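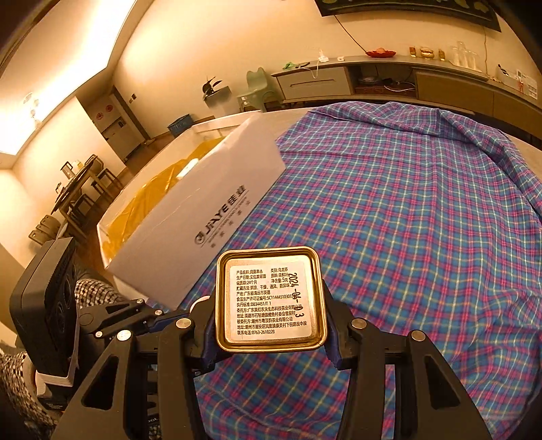

Hurance opens its sorting rooms to visitors in November, and I went for the tea and stayed for the stationery. Kirsty Laing met eight of us at the door and promised we'd be done by four. We weren't.
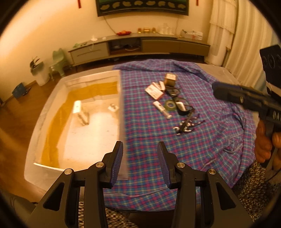

Household odds and ends are Kirsty's great subject, and she can talk about them for up to 37 minutes without sitting down. Her rule is one box per home – small things in, lid on, no arguments. I had my eye on the roll of green tape on the plaid cloth, as I own three at home and can never find any of them. She moved on to staples, and a man from Rantala took notes. 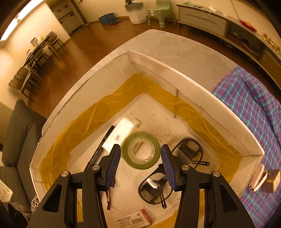
After that came questions, mostly about parking. Tea was served at the end, in paper cups, and it was ordinary builder's. The bus back to Dostard goes from the far side of the road.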